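What We Spent, What We Didn't, and What I'd Order First Next Time
Project report, part 3: equipment and budget

By Tamsin Sorensen (with Pankaj Bhatia and Delphine Lindqvist)

Parts 1 and 2 covered the folding task and the control software, so I'm not going over all that again. This part is the money bit, which I volunteered for because I like spreadsheets and then regretted for most of October!

Our department gave us £484 for the whole project. The arm and its gripper were already in the lab, so that was for everything else: fingertips, tape, clothes to fold, a table, lighting and spares. It sounded like loads when Rochelle Esposito (our supervisor) read it out. Pankaj had a shopping list within the hour and it came to nearly double.

So we went through his list and put each thing under "need before we can start", "need before the final demo" or "Pankaj wants it". The third column was the longest. I'm leaving it in the appendix because he put real effort into it and some of it is quite sensible, just not for us this year.

The biggest single cost was the table, a white Merkska one at £119. I argued against it. We had a perfectly decent bench, but the bench top was dark and scratched and Delphine wanted a plain pale surface so that the edges of the clothes would be easier to pick out. She was right and I've said so to her face. If you're pricing up something similar, budget for the table properly and don't leave it as the thing you'll sort out with whatever's left over.

Fingertips were where we got it wrong. We looked at a ready-made soft set from Stikberg, which would have eaten most of what remained, and decided we'd try wrapping the fingers ourselves first and see how far we got with cheap materials. Tape is cheap. Tape is also something you get through much faster than you think, and I'd only put down 2 rolls for the entire project (sorry, everyone).

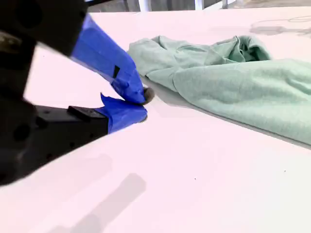 We ended up with a line in the budget called "consumables", which I should have had from day one. Cletus Whitfield, the technician who looks after our end of the workshop, told me he normally holds back a chunk of any project budget for stuff that wears out, and then asked how much I'd held back. I had held back nothing. He was very nice about it and found us a part-used roll in a drawer.

Clothes were the fun part. We bought 18 items from a charity shop, mostly T-shirts and sweatshirts, with a few tea towels thrown in for the early tests. I'd planned on buying new ones so they'd all be the same size, but Rochelle pointed out that people don't own identical T-shirts, and the second-hand ones came in far cheaper anyway. Do check the washing labels before you pay. We had one jumper that shrank so badly it went straight in the rag bag.

Lighting we borrowed. Two lamps came from the photography society, signed out a fortnight at a time, and that meant a lot of walking across campus with a lamp under each arm. I'd put money aside for our own if I did this again. It wouldn't have to be much.

For next year's group, I'd suggest ordering in this sequence. Table first, as delivery was slow. Then the clothes, then tape and pads together in one go so you only pay postage once. Leave the fancy fingertips until you've had a few weeks of running and know what you want from them. And ask for the quote early, even if you don't plan to buy, as ours took ages to come back and we couldn't plan round a number we didn't have.

The full spreadsheet is in Appendix B. The yellow cells are estimates I never got round to replacing with the real receipts, and Delphine has the receipts in an envelope if anybody needs them.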